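Spent the whole day at the Grondwood open lab and my head is still buzzing, so here's a thread on the thing I can't stop thinking about: a robot skin that knows when something is about to slip.

The project is called Tranis. It's a thin rubbery sheet with 156 tiny sensors in it, and you can wrap it over almost any robot finger. It doesn't measure weight at all! It listens for the little shivers a surface makes right before it slides.

Your own fingertips do this all day. Pick up a glass of water and you squeeze just hard enough, then a tiny bit harder the moment it starts to go. You never think about it. Machines mostly pick one grip force and hope.

Leanne Entwistle leads the skin team and she let us try to fool it. I pulled on a peeled hard-boiled egg (yes, peeled) while the finger held it against a plate. The grip tightened so gently that I couldn't see it move. I could only feel the egg stop sliding.

They ran 108 objects past it over the summer. Grapes, wet soap, a wool sock, a paper cup filled to the top. The sock was the hardest, which I would never have guessed - wool shivers all the time, so the skin kept thinking it was losing its hold. 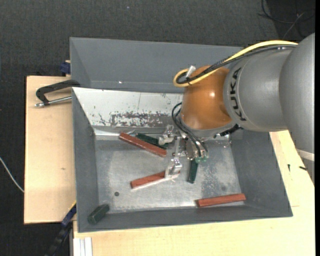

PRUNDITVILLE, October

Back from the coffee break with more, because the afternoon talk was even better.

The reaction time is 15 milliseconds from first shiver to tighter grip. Leanne says the slow part is the motor, and the skin itself is done well before that. So a faster motor gets you a faster hand with the same skin. I love that.

It's also easy to fix. Marsden, the workshop across the road, cuts the sheets for them, and a torn one peels off and gets swapped in 2 minutes. I watched a student do it while eating a sandwich.

What it can't do yet: heat. Warm the skin up and the rubber goes soft, and the shivers get blurry. Hot soup is out for now. They're trying a stiffer mix over the winter and she sounded hopeful, though she wouldn't give a date.

Somebody asked about artificial hands for people. She was careful with that one. The skin can sense the slip, but passing that feeling on to a person is a separate problem and another group's work. Still, the whole room leaned forward when it came up, me included!

I've got pages of notes on the sock tests and I'll type them up tonight if my train has power outlets. Send me your questions and I'll pass the good ones on to Leanne.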